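Speaker notes - Getting a parent's estate through the first year
Evening talk, 8 Oct 2025
Speaker: Bernadette Brennan

Opening (keep it short)

Thank Caoimhe for the introduction. Say who I am: a retired school secretary, not a lawyer. I was executor for my mother and then for my aunt Teresa Ó Ceallaigh. Anything I say about the law needs checking with someone licensed in your own state.

Ask for a show of hands: who has been named executor in somebody's will? Who has read that will? Wait for the second one.

1. The first two weeks

Very little has to be done in the first two weeks. Find the will. Order death certificates. I ordered three and had to go back for more. Lock the house, stop the newspaper, ask a neighbor to pick up the mail.

Do not pay my mother's bills out of my own checking account - I did this with the electric and the water and it took months to sort out. Open the estate account first. The bank will want the court papers and a tax number for the estate.

Tell the story about the safe deposit box. The key was in the sewing tin. The box had been closed years before and I spent a whole morning at the branch finding that out.

2. The filing

Explain letters testamentary in one sentence. The court gives you a paper that says you may act. Everybody will ask for it, and some of them want a recently dated copy.

My own file ended up at 308 pages. Hold up the binder. Tabs: court, bank, house, taxes, letters to family. Fatos Petek, my aunt's accountant, told me to write down every phone call with the name of the person I spoke to. I used that log more than anything else in the binder.

Pause here for questions if the room looks lost.

3. Graduation money and other promises

This is the part people write to me about afterward. My aunt had told her grandniece, Nuala Madigan, that she would help with her last year of college. It was not in the will. There was a card, signed, with a figure in it: $1283, the price of a summer class at the time.

Two of the cousins wanted to honor it and one did not. I had no authority to pay it out of the estate just because I thought it was right. What we did in the end was wait for the final distribution and let each person give what they wanted from their own share. Nuala graduated in May. I was there and so was the cousin who had said no.

Point to make: if you have promised somebody money, put it in the will or hand it over while you are alive.

4. The house

Clearing took longer than the court did. We filled more than 75 boxes. Most of it was paper and dishes.

Change the insurance as soon as the house is empty. Many policies treat an unoccupied house differently, so call and ask, and get the answer in writing.

Family gets to walk through before anything is sold or given away. One weekend, everybody on the same day, a list on the kitchen table. Disputes go on a second list and wait a month.

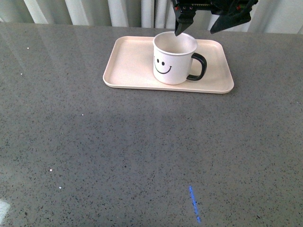
Slide 9. Countertop and curtain.

Small repairs are fine. Check with the other heirs before spending estate money on anything big, even if the real estate agent says it will pay for itself. I kept every receipt in a shoebox and then wished I had taped them to paper.

5. Closing the estate

Final tax return, then the estate's own return if there is one. Hold some money back for late bills. We had one from an ambulance company come in very late.

Give everybody the same accounting on the same day. I mailed mine. My brother would have liked a phone call first and he was probably right.

Questions

Likely ones: Can I say no to being executor? (Yes, ask how in your state.) Do I get paid? (Often, and it may be taxable.) What about email and online accounts? (Refer to the handout, page 3.)

Handouts are by the door. Leave ten minutes to stack the chairs.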